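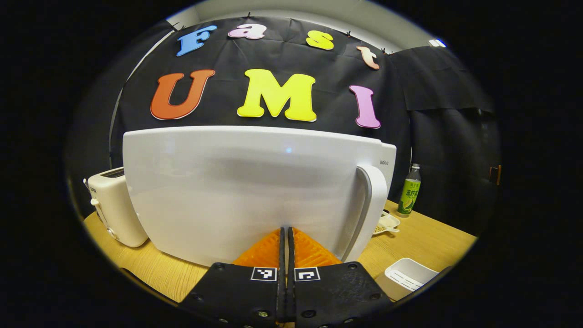 桌面电器的摆放
文｜Graça Rocha
栏目：厨房与器物

台面上的电器通常按购入顺序摆放。先到的占据离插座最近的位置，后到的往空处挤，几年之后，排列方式固定下来，使用者也不再过问。厨房改造时，橱柜、石材、水槽都有图纸，小电器没有。它们的尺寸不进平面图，散热间距不进清单，电源线长度要到通电那天才有人去量。

Trerkdale是一处旧公寓改造项目，户型偏小，多数住户没有封闭厨房，餐桌兼作操作台。负责室内部分的Sullance工作室在设计阶段为每户预留了一段靠墙的木桌面，专门放小电器。桌子由Stilluso供货，浅色实木，台面厚33毫米，靠墙段的可用深度为419毫米。入住之后，这段桌面的使用情况和图纸上的设想有若干出入，以下按问题类别记录。

一、间距

最常见的组合是两台电器并排：一台烤面包机，一台体积更大的白色电器。题图里的摆法很典型，奶白色烤面包机靠在桌子左端，右侧几乎贴着旁边那台高大的圆角白色机身，并且有一部分被它挡在后面。

从收纳的角度看，这样放占地最少。从散热的角度看，烤面包机的主要热量从顶部槽口排出，侧壁温度低于顶部，但在连续烤制几轮之后仍会明显升高。两台机器的外壳贴近时，中间那条窄缝里的空气流动很弱，热量积在缝里，较冷的一侧外壳被动受热。塑料外壳长期处在这种条件下，常见的结果是局部发黄，白色和奶白色的机身尤其显眼。发黄的位置多在相邻的侧面，平时看不到，搬动时才发现。

间距的依据应当是各机型的说明书，说明书对侧面、背面和上方的要求往往分开列出。三者之中，上方最容易被忽略。烤面包机放在吊柜或搁板下面使用，柜底会受热、受潮，贴面板的封边先开胶。Sullance的做法是在放电器的这一段不装吊柜，只在更高处留一道窄搁板，放不怕热的器皿。住户后来自行加装置物架的，建议把烤面包机移到架子外侧使用，用完再推回。

二、深度与前后关系

419毫米的深度对单排电器够用，对两排不够。问题出在圆角机身上。近年的白色小电器偏爱外鼓的正面和弧形的顶边，最大宽度出现在机身中段，底座反而较小。按底座尺寸规划位置，中段就会与邻近物体相碰；按中段尺寸规划，桌面上又会多出一圈用不到的空地。量尺寸时应取机身最宽处的投影，把手也要计入。

把手是另一个变量。题图中那台白色电器右侧有一只粗而光滑的弧形把手，从右上角一直弯到接近桌面的位置。这种形式的把手会增加整机宽度，同时规定了操作的方向：右侧必须留出手的空间。它放在烤面包机的右边，把手朝外，左侧贴邻居，方向上没有错误。若两台对调，把手就会夹在中间，要么抓握不便，要么手背蹭到烤面包机的外壳。

烤面包机的压杆同理。压杆在机身左侧的，左边要空出来；压杆在短边正中的，机身往往需要转一个角度才顺手。图中这台的压杆突出在左侧，机身又正好在桌子左端，因此压杆外侧没有其他电器，操作不受阻碍。代价是机身离桌沿近，下压时如果用力偏斜，机身会有位移。防滑脚垫老化变硬之后，位移更大。脚垫是易损件，检查方法很简单：断电冷却后用一根手指横推机身，轻推即滑的，应清洁或更换脚垫。

前后错位的摆法，也就是一台略靠前、另一台略靠后，在小桌面上很普遍。它能让较宽的机身避开彼此的最大宽度处，代价是后面那台的一部分正面被遮住。如果被遮住的是商标或空白外壳，没有影响；如果被遮住的是旋钮和取消键，就应当调整。判断标准是每一个需要在通电状态下操作的部件，都能在不移动邻近电器的情况下够到。

三、供电

Sullance在靠墙段每户设了两组插座，分属不同回路，间隔的位置正好对应桌子的左右两端。设计意图是两台电器各用一组。实际使用中，不少住户把一只插线板接在其中一组上，另一组给手机和台灯。

两台加热类电器同时工作，合计功率最高可达2854瓦。这个数值超过了普通十安培插线板的额定容量，同时启动时插头和插孔的接触处会发热。发热的迹象包括插头拔下时烫手、插孔边缘变色、塑料有气味。出现任何一种，插线板即应停用。更换同规格的新品并不能解决负载过大的问题，正确的处理是分开回路，或者错开使用时间。

关于指示灯需要单独说明。许多白色电器的正面有一颗很小的蓝色指示灯，题图中那台的灯位于正面中间偏左。指示灯的含义没有统一规定，有的机型表示已接通电源，有的表示待机，有的表示正在工作，也有机型在同一颗灯上用常亮和闪烁区分状态。不同品牌之间不能互相类推。住户交接房屋时，最好把每台电器的灯号含义抄在一张卡片上，贴在柜门内侧。

待机耗电在单台电器上数值不大，是否拔插头主要取决于机型有无独立开关，以及桌面是否临近水源。烤面包机用完拔插头是较稳妥的习惯，清理碎屑盘之前则必须拔。

电源线的走向有两条规则。第一，线不从另一台电器的背后或底下穿过，背后积热，底下受压。第二，线不垂到桌沿之外。Stilluso的桌面在后沿开有一道浅槽，供理线使用，槽深只够容纳单根线，两根叠放会高出台面，机身压在上面便放不平。多余的线应当绕在机身自带的绕线座上，没有绕线座的，用扎带松松地束成长环，不要紧紧绕成一团，大功率电器的线缆成团时散热较差。

四、木桌面

浅色木桌面放电器，观感好，维护要求也高。主要损伤有三类：受热、受潮、脚垫印。

受热造成的变化从颜色开始。油饰面的木材在反复受热的位置会逐渐变深，形状与机身底座一致，移开电器后留下一块边界清楚的印子。蜡饰面更敏感，受热后发白或发黏。Trerkdale的桌子统一用Lekota的硬质木油处理，耐热性比蜡好，但仍不建议让加热类电器直接长期停在同一处。可行的办法是加垫板。垫板以石板或软木为宜，面积应大于底座，厚度不需要大，3毫米的软木即可起到隔断作用。硅胶垫不推荐，透气性差，垫下的木材容易闷出水印，某些硅胶与油饰面长期接触后会粘连，揭起时带下表层。

受潮的来源多半是间接的。带蒸汽排放的电器，如果出气口对着墙或搁板，凝结水会沿墙面流到桌子后沿，从理线槽渗入端面。端面吸水比正面快得多，裂纹通常从这里开始。处理方法是调整出气方向，并在每次补油时优先处理后沿和两端。补油的时间Sullance定在每年一月，室内供暖期木材较干，吸油均匀。补油前桌面须清空，全部电器撤到别处，等油面干透再放回。住户反映最多的困难也在这里：小户型没有第二处可以同时放下两台电器。目前的做法是分左右两段进行，中间留一道重叠区，接缝处用细砂纸轻磨后再擦一遍油，干后看不出分界。

脚垫印与橡胶有关。深色橡胶脚垫中的添加剂会迁移到浅色饰面上，形成圆形污点，擦拭无效，只能打磨。新电器上桌之前，先在脚垫下贴一层薄毛毡可以避免，但毛毡会降低防滑能力，不适合有压杆或需要用力拉把手的机型。这类机型仍以垫板为首选。

五、清洁

亮面白色外壳的清洁难点在油膜。油烟沉积在亮面上起初不可见，侧光下呈雾状，随后吸附灰尘变成浅黄。用温水加少量中性洗涤剂，拧干的软布擦一遍，清水布擦一遍，再以干布收水，周期以两周一次为宜。研磨类清洁剂和三聚氰胺海绵都会在亮面上留下细纹，数次之后光泽下降，此后更容易挂油。

印刷字样需要避开用力擦拭。题图中白色机身右上角可以看到灰色小字“iidea”，烤面包机正面则是一块深色小标牌。丝印文字耐酒精的能力因工艺而异，在未知工艺的情况下，酒精棉只用于无字区域。嵌装式标牌的边缘容易积油，用木质牙签缠布沿边刮一圈即可，金属工具会划伤外壳。

把手内侧、弧面与机身相接的凹处，以及两台电器相邻的侧面，是三处普遍的漏擦部位。前两处是因为布叠得太厚进不去，改用单层布条穿过把手来回拉动，效果较好。最后一处只能靠移开其中一台。间距过小的摆法，在清洁上的损失往往比散热上的损失更早出现：碎屑落进窄缝，擦桌时布伸不进去，只能把碎屑推得更深。

烤面包机的碎屑盘应定期抽出倒净，周期视使用频率而定，每天使用的每周一次。倒置机身抖动的做法会让碎屑卡进加热丝支架，通电后产生焦味，不宜采用。刀叉伸入槽口更应禁止。

六、调整顺序

对于已经入住、桌面已成定局的住户，Sullance给出的调整顺序如下。先断电，待机身冷却，把所有电器移开，查看桌面颜色和插座状态；再按把手和压杆的方向确定左右；然后查说明书上的间距，用纸胶带在桌面上标出每台机身最宽处的投影；最后布线、放垫板、复位。纸胶带在油饰面上停留时间不宜过长，标完位置当天揭去。

标线之后发现放不下的，应减少常驻电器的数量。每周使用不到一次的，收进柜内下层，较重的机型放在与膝同高的位置，取放时双手托底。侧面的弧形把手是否可以承重，各机型设计不同，有的只用于开合或抽取部件，整机搬运前应当确认。

Trerkdale二期的桌子已经改了图纸，靠墙段加深，后沿理线槽加宽到可以并排走两根线，插座位置不变。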